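Hamann open metal bin, gray, large size: review after eight months in a small apartment

By Nana Zakaria
19th December

I bought my first Hamann bin in April, when I became tired of plastic boxes. I had many of them, and they all finished in the same way. The corner gets a crack, then the crack becomes longer, and one morning you lift the box full of potatoes and the potatoes are on the kitchen floor. My sister told me to buy better plastic. I decided to try metal.

The shop was Sistgate, the one with household goods and garden things under one roof. They sell the Hamann bins in three sizes, and I took the large one. Later I bought a second one of the same size, so this review is for 2 bins. One is for onions, potatoes and squash, the other is for shoes near the door. I paid full price both times and I have no relation with the company.

First impression

The bin comes without a lid and without any packing except a paper band. I was glad for this, as I do not like to fight with foam and tape. But one of mine had a small dent on the lower side already in the shop, and the paper band did not hide it. The man at the counter offered to bring another one from the back. I said yes, and the other one was perfect. Please check yours before you pay, because Sistgate does not take back a dented bin after you have left the store.

The edge at the top is folded over. This was my biggest worry, and I passed my finger very slowly along all four sides before I let my children near it. I found one place, close to a corner, where the fold was a little rough. I rubbed it with fine sandpaper for a minute and it became smooth. On the second bin I found no rough place at all.

The weight

The bin is heavy for its size. I weighed it on the bathroom scale by standing with it and without it, and I got almost 7 pounds. When it is full of potatoes I do not carry it, I push it. Pushing it is fine on tile. On a wood floor it leaves marks, and I learned this in the hallway in the first week. I glued felt pads under the four corners and after that I had no more marks. For this price I think the pads should be included.

There are no handles. You hold it by the folded edge, and with a full bin this is not pleasant for the fingers. My husband uses his winter gloves for it and laughs at me when I do not.

For vegetables

In this use I am very happy. The open top lets the air go in and out, and my onions stay dry for longer than they did in the plastic box. I put a sheet of newspaper on the bottom and change it when it looks dirty. One time a potato at the bottom went bad and I did not notice it for some days. The smell was terrible. With the plastic box I would have to throw the box away, as the smell stays inside. The metal one I washed with hot water, dish soap and a little baking soda, and then it smelled of nothing.

You must dry it immediately. I left it wet over one night, and in the morning there was a thin brown line in one inside corner. It came off with the rough side of the sponge and it did not return, but I would not keep this bin in a damp basement.

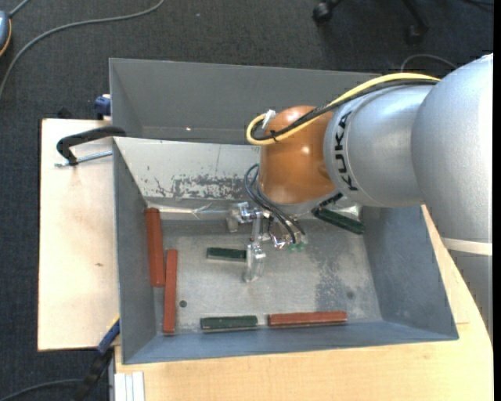
An open gray metal bin on a light wooden tabletop.

For shoes

In the hallway it does the job, but I am less enthusiastic. The shoes make a loud noise when the children throw them inside, and in our building the walls are thin. I cut a piece of old carpet for the bottom and now it is acceptable. Sand and small stones collect in the corners under the carpet, so every few weeks I carry the whole thing outside and turn it over. Adult winter boots fit only if they are lying down.

What I compared it with

Before the second bin I tried two other products. The Jaswood crate is made of pine and it looks much warmer in a room. If the bin will stand where guests see it, I would maybe choose that one. But there are gaps between the boards, and onion skins fall through them to the floor. It also cannot be washed properly.

The Wisuvance folding basket is cheaper and very light, and when it is empty you can put it flat behind a door. Mine held its shape well with towels. With potatoes the sides went out like a balloon, so I gave it to the laundry and there it has stayed.

The price

The large bin was 11 dollars more than the Jaswood crate when I bought it. I found this too much on the first day. Now I find it correct, although I still think about the felt pads. The color is called only "gray" on the label, and my two bins are not exactly the same gray. When they stand side by side I see it, my husband does not.

One practical thing for people who order by catalog: the large size has the number 512, and the medium has almost the same picture. A neighbor ordered the medium by mistake and was surprised how little goes in.

My rating

Four stars of five for vegetables, three for shoes. I take away one star for the missing handles and the rough place on the edge. I would buy the vegetable one again tomorrow. For the shoes I am still looking, and if somebody knows a quiet bin with handles, please write it in the comments.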